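Início | Loja | Ervas e chás | Oficina | Contacto

Categoria: Chás a granel > Misturas da casa

Mistura Dolstead – camomila, lúcia-lima e casca de laranja

Ref. 2871

Olá! Se chegaste a esta página é provável que já tenhas provado a Dolstead em casa de alguém, porque é quase sempre assim que me aparecem os clientes novos. É a mistura que eu bebo à noite, a que levo quando vou jantar fora e a que mais vezes me esgota antes do inverno.

Comecei a fazê-la porque a camomila sozinha me cansava um bocado. Juntei lúcia-lima, ficou melhor, mas faltava-lhe fundo – e foi a Gisela Navarrete, que me vende as laranjas, quem insistiu na casca seca. Tinha toda a razão! Dá um amargo muito leve no fim, que aparece mais quando o chá arrefece na chávena.
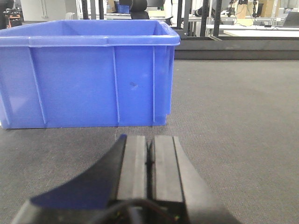
Como preparo

Uma colher de sopa cheia para uma chávena grande, água acabada de ferver e 7 minutos com a tampa posta. Há quem deixe 10 e goste (o Miklós Rácz jura que é a única maneira), só que aí a laranja toma conta de tudo e eu sinto falta da flor. Mel, sim, se te apetecer. Leite, por favor, não.

Também funciona muito bem fria: faço um litro à tarde, coo, meto no frigorífico e bebo no dia seguinte com uma rodela de limão. No verão sai mais assim do que quente cá em casa. 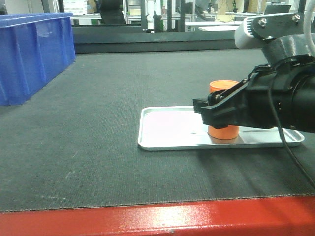

Quanto à colheita, a lúcia-lima deste lote veio mais perfumada que a anterior, e por isso baixei um pouco a quantidade para não abafar a camomila. As flores vão inteiras, não em pó, e o saco parece sempre maior do que o peso faria pensar. Não te assustes, é só volume.

Guarda-a num frasco bem fechado, longe do fogão e da luz. O frasco transparente em cima da bancada fica lindo, mas o aroma vai-se num instante.

Preço: 890 cêntimos o saco (sim, 8,90 €). Próximo lote em outubro.
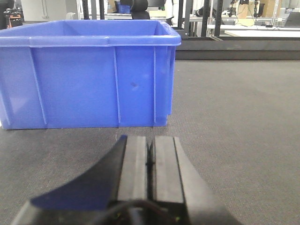
Posso beber a Dolstead à noite sem perder o sono?
Nenhuma das três plantas tem cafeína, e eu própria bebo-a antes de me deitar. Se tomas medicação ou estás grávida, fala primeiro com o teu médico.

Também te pode interessar
Mistura Parkier – hortelã e funcho
Chá preto Pangilinan, folha inteira
Infusor Floltgate de malha fina
Casca de laranja seca, saco pequeno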